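Print this page | E-mail to a friend

Can a robot do the fiddly jobs yet?

I went to Clullska's workshop in March hoping to be put out of a job. Folding, sweeping, plugging things in - I'd happily hand over the lot! Plugging in is the one that gets me (I've spent whole evenings on my knees behind the telly), and it's what they were working on the morning I came.

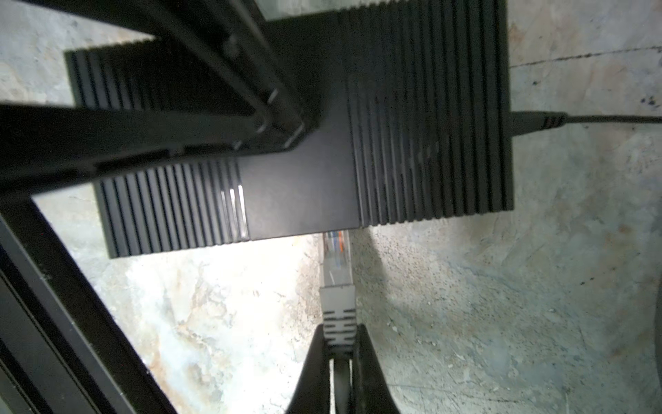
A network cable is a pig of a thing for a machine. The plug only goes in one way up, the lead has its own ideas and the socket is usually somewhere dark. The team told me they'd logged 218 tries that week, at about 60 seconds each. I can do it in 6, swearing included, but I do get bored and they don't.

E-mail this article | Print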